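The Drosura Club Learns to Clear a Table
by Jolene Paewai

The task sheet for the spring challenge at Trerley Technical College fits on one page. Two arms, one tote, a set of dishes and cups. The arms have to move the tableware between the tote and the table with no person reaching in, and a judge marks each item as placed, dropped or skipped. A full run is scored out of 100.

Most of the student teams entered in the challenge picked single-arm layouts. The Drosura club, six members in its second year, went with two. Severin Aebischer, who wrote most of the motion code, gives the reason in terms of reach. One arm can get to every point on the table, but it gets to some of them with the wrist folded so far that the gripper can only come in from one side. A bowl with its open side turned away is then out of play.

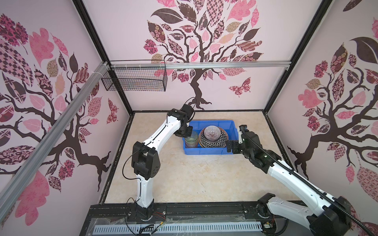
Two arms bring their own trouble. Over a shared tote the grippers work within inches of each other, and the first version of the planner dealt with this by locking the whole tote to whichever arm asked for it first. It was safe and very slow. The current version splits the space over the tote into two zones with a movable border, and an arm that wants to cross must wait for the other to report that it is clear. Thu Lại rewrote the waiting rule in October after a deadlock left both arms parked for most of a practice session.

Cups and dishes are handled by separate routines. A cup is treated as a cylinder, and the gripper closes on it with a low force limit. Plates and bowls are taken by the rim, with one finger on each side of the wall. The rim grip is stiff in one direction and weak in the other. A plate held this way can swing if the arm stops hard, so the team caps acceleration whenever the rim routine is active. The cap costs time on every dish, and Aebischer would like to replace it with one that depends on the size of the piece.

Stacks remain the weak point. With one bowl seated in another, the two rims can be close enough that the vision code reports them as a single edge.

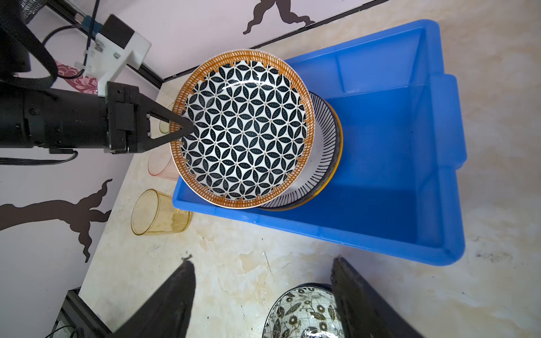

How does the team decide which dish in a stack to lift first?

The planner sorts the detected rims by height and takes the highest one, then looks again before it plans the next lift.

That second look was added late. Earlier code planned the whole stack from one view, and any dish that shifted made the rest of the plan wrong. The club's log holds 2,721 attempted grasps, of which 1,111 were made after the change. Rupert Kaufmann, the faculty adviser, has asked the students to keep the two groups apart in their report, as the gripper pads were replaced in the same week and the effects can't be separated.

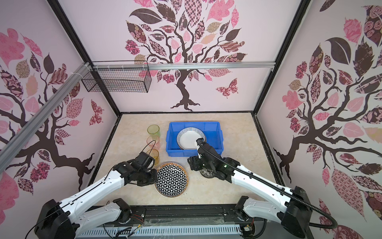

Kaufmann also grades the written part, which carries as much weight as the run itself. Students must list every fault by type, with the joint angles at the time and the fix that was tried. Elfriede Fankhauser keeps that list for the club. Her largest category is "rim found, grip missed," followed by "timeout at border." Cable snags are third, and she expects them to drop once the new routing has been tested over a full session.

The next practice block is on Monday. Lại plans to spend it on stacks of mixed sizes, starting with two pieces and adding a third if the rim detection holds.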